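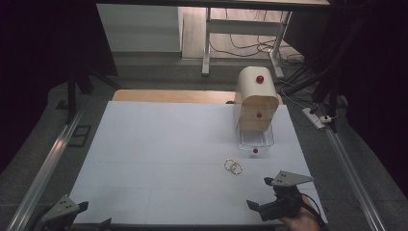
益智教具与桌面玩具展参观记录

本次参观安排在12/04/2026,地点为Clastholm展馆二层,同行者为Hongjun Du。参观目的有两项:一是了解小型滚球类教具的结构做法,二是比较几家厂商对台面和收纳盒的处理。以下按参观顺序整理,价格与交期不在记录范围内。

一、入场与场地

展馆入口在南侧,登记后由东侧楼梯上二层。二层为单一大厅,未设隔墙,各展位以地毯颜色和铝型材边界区分。大厅层高充足,顶灯为条形灯,色温偏冷,白色台面上的反光较弱,看小件比较省力。空调出风口集中在北墙,靠近北墙的几个展位有轻微气流,纸质说明卡需要压住。

参展单位不多,半天可以看完。我们先看Penditine的滚球教具,再看Nurix的金属环类解谜件,最后在Song的展位看收纳托盘。三家的产品在中部的公用体验区可以混合使用,参观者自行取用,用后放回。

二、公用体验区的台面

体验区采用低位布置,大块白色矩形板平放,周围是深灰色地毯,两侧为银色铝型材长轨。白板由多块面板拼成,拼缝可见,但颜色很浅,站立时不太容易注意到。远端边缘有一条浅色木板,与白板形成一条窄的色带。

拼板的优点是运输方便,单块损坏可以单独更换。缺点在拼缝。对滚球类教具而言,拼缝处哪怕有很小的高差,球的走向也会偏。我用一枚硬币沿拼缝推过去,多数位置没有手感,靠近右侧有一处能感到轻微台阶。Hongjun Du认为这是板下垫层不平造成的,与板材本身关系不大。现场没有条件掀板检查,此项存疑。

铝轨对台面有一定的围挡作用。球滚到侧边时会碰轨返回,远端则由木板条承担同样的作用。近端没有看到类似处理,操作者坐在近端,用手挡即可。

三、拱形罩

Penditine的主要展品是一件米白色弧形罩,外形接近小型拱洞,圆顶朝上,正面开口。罩子位于白板偏右的一侧,下面放一只透明塑料托盘。配套的是小红球,体验区里用了三只:一只停在罩顶,一只在罩子正面中段,一只在透明托盘前方的白板上,从上到下排成一列。

从教学角度看,这种排列便于讲解高度与位置的关系。展位说明卡上的建议用法是先让学生预测球的落点,再松手观察,最后在纸上标出位置。说明卡没有给出球的质量和直径,也没有给出罩面曲率。我向展位的Zixuan Yao索取参数,答复是教具面向低年级,手册里只写操作步骤,尺寸图可以另行发送。

关于罩面有几点观察。

曲面上能否稳定停球,取决于接触点附近的坡度和表面摩擦。圆顶最高处理论上是不稳定平衡点,实际使用时,表面有少量粗糙度就足以让轻球停住。我在展位上另取一件同型罩子试放,最高处放球成功率较高,偏离最高处之后明显下降。正面中段的停球方式更复杂,我没有在同型罩子上复现,不作判断。

米白色与红色的对比足够强,从两三步外可以分辨球的位置。若改用白球,放在白板上会很难找。这一点看似次要,课堂上却会影响收件时间。

罩子与托盘没有固定连接,搬动时要分两次拿。Zixuan Yao说早期版本有卡扣,学校反馈卡扣断得太快,后来取消。对这个改动我没有意见,但建议在罩底做定位标记,否则每次复位都靠目测,前后两次试验的数据没有可比性。

四、金属环

透明托盘前方、略偏左且更靠近操作者的位置,放着一组相扣的金属环,两只,环身较细,颜色介于银与浅金之间。它们属于Nurix的解谜系列,体验区内与滚球教具共用一块台面。

细环的观感与加工质量关系很大。我在Nurix展位上拿了同系列的另一组,重点看接口。接口处打磨平整,指腹划过没有毛刺,转动时阻力均匀。展位人员称该系列在出厂前做3000次开合试验,我没有看到试验记录,仅照录说法。

金属环放在白板上有淡淡的影子,反光也不强,拍照取件都容易定位。若台面换成深色,影子的提示作用就会减弱。Hongjun Du对此做了简单比较,把环放到展位的灰色绒垫上,辨认轮廓的难度确有增加。

使用方面,这组环更适合作为滚球活动之间的间隔项目。滚球需要等待和观察,学生手里没有东西时容易去碰罩子。发一组环,可以占住手。说明卡给出的单次时长是30分钟,对低年级偏长,我倾向于拆成前后两段。

五、透明托盘

托盘为透明塑料,边缘有凸棱,盘底透出白板。凸棱有两个作用,一是增加边缘刚度,二是阻挡小球外滚。Song展位上陈列了几种棱形,差别在高度和间距。棱高一些,挡球可靠,但取小件时手指要多抬一下;棱低一些,取件方便,球速稍快就会越过。

透明件的问题是划痕。展位上使用时间较长的一只托盘,底面已经发雾,斜看尤其明显。Song的人员建议用软布加清水清洁,不使用酒精。另一个问题是透明托盘在白色台面上不够醒目,主要靠边缘辨认,收拾时可能漏拿。可以考虑在边缘加一圈有色胶条,成本很低。

叠放性能一般。同规格托盘可以套叠,但套紧后难以分开,需要从角部撬。对每天收发的教室来说,这个缺点比划痕更麻烦。

六、复位与收件

体验区的复位流程贴在铝轨外侧的立牌上,步骤如下:

先收球,放入球盒;
再收金属环,保持相扣状态,不强行拆开;
移开罩子,口朝下放在木板条一侧;
最后取托盘,擦净后套叠。

顺序基本合理。先收球可以避免移动罩子时球滚落。金属环保持相扣也有必要,拆开后单只环容易丢失。罩子口朝下放置这一条值得商榷,开口边缘较薄,反复接触台面会磨损,侧放或许更好。

我们按流程完整做了一遍,没有计时。主要耗时在托盘分离,其余步骤都很快。

七、待跟进事项

向Penditine索取弧形罩尺寸图,重点是顶部曲率和开口高度。
向Nurix索取开合试验记录。
向Song索取两种棱高的托盘样品,带回后在同一块板上比较挡球效果。
确认公用台面右侧拼缝的高差是否影响滚球,若展馆允许,下次带塞尺测量。

二层资料台有各家目录可取,Song的目录只剩英文版,中文版需留邮箱。出口与入口为同一处,闭馆前寄存柜排队较长,带包的参观者最好提前下楼。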